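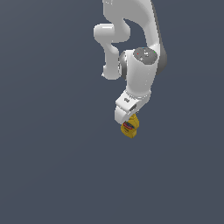
Faz três semanas que troquei o planejador do meu projeto de manipulação e ainda não parei de falar disso em casa, então vai tudo para o blog. O código se chama Ukari e começou como um script para testar poses de preensão. Hoje tem um simulador, um gerador de candidatos, um planejador de trajetória e um monte de YAML que eu deveria ter vergonha de mostrar (mostro mesmo assim, quem quiser me escreve).

A mudança grande foi separar duas coisas que viviam grudadas: escolher onde pegar o objeto e decidir como chegar lá. Antes o gerador cuspia uma pose, o planejador tentava, falhava, e eu ficava olhando para um erro de cinemática inversa sem saber de quem era a culpa. Agora o gerador amostra 200 poses em volta da malha, um filtro joga fora as que colidem ou passam do limite das juntas, e só o que sobra vai para o planejador. Na última rodada com a garrafa de mostarda sobraram 22. Vinte e duas! Eu esperava bem menos, por causa daquele corpo arredondado.

A ideia do filtro veio da Ingeborg Steinbach, que leu meu código numa tarde e perguntou por que eu planejava antes de checar colisão. Não tive resposta. Obrigado, Ingeborg.

O outro ganho foi a pose de pré-preensão. Em vez de mandar a garra direto para o alvo, o planejador livre leva o braço até um ponto recuado no eixo de aproximação, com os dedos abertos, e dali em diante é só linha reta em espaço cartesiano. Parece detalhe, mas mudou completamente o jeito de depurar: se a coisa dá errado, eu sei em qual dos 2 trechos foi. 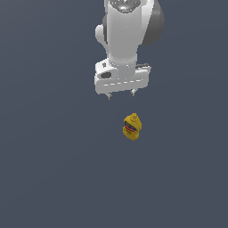 Dedos abertos, garrafa ainda livre: a câmera de cima é a que mais uso para depurar.

Rodo tudo com o fundo liso, sem cenário nenhum, e recomendo. O render fica leve e qualquer erro de transformação salta aos olhos. Foi assim que achei um quaternion com a ordem trocada (w no fim, claro, sempre o w no fim) que estava lá desde a primeira versão.

O que falta: a parte de percepção. Por enquanto a pose da garrafa vem pronta do simulador, o que é uma trapaça confortável. A Jana Kettler está me ajudando a ligar um estimador de pose 6D, e a primeira coisa que quero medir é quanto ruído o filtro aguenta antes de aprovar pose ruim. Se der certo, em março sai um post só sobre isso - com gráficos, prometo, e com o YAML um pouco mais arrumado.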